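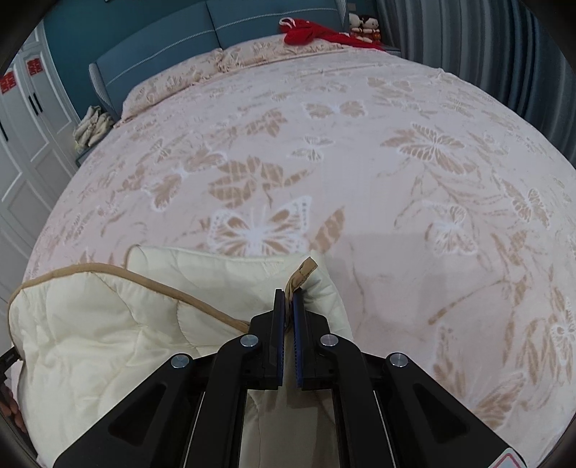 About Skorner

Skorner is a small company in Larnville. We record people doing housework with hand-held grippers, and we sell those recordings to teams that train robots. We are not convinced that a robot will be making your bed any time soon, and we'd be wary of anyone who promises you a date.

What we doubt most is the big round number. Customers ask for 1000 demonstrations of a chore as if that settled it. Our bedding set, Vurnura, has 3887 recordings, and we threw out plenty before we got there. Remote control was our first method. It was slow, and the arm made our people clumsy, so most work is now done by hand.

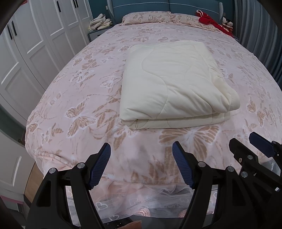 Bedding is where we spend most of our time, and it still gives us trouble. Cloth never lands the same way twice. A quilted comforter folded into a thick stack, with one puffy corner bulging out, may pass for tidy at home. Whether a robot learns anything useful from it is a question we'd like to see tested more often than it is.

Buyers can ask for a trial set of 87 recordings. Try it before you believe us.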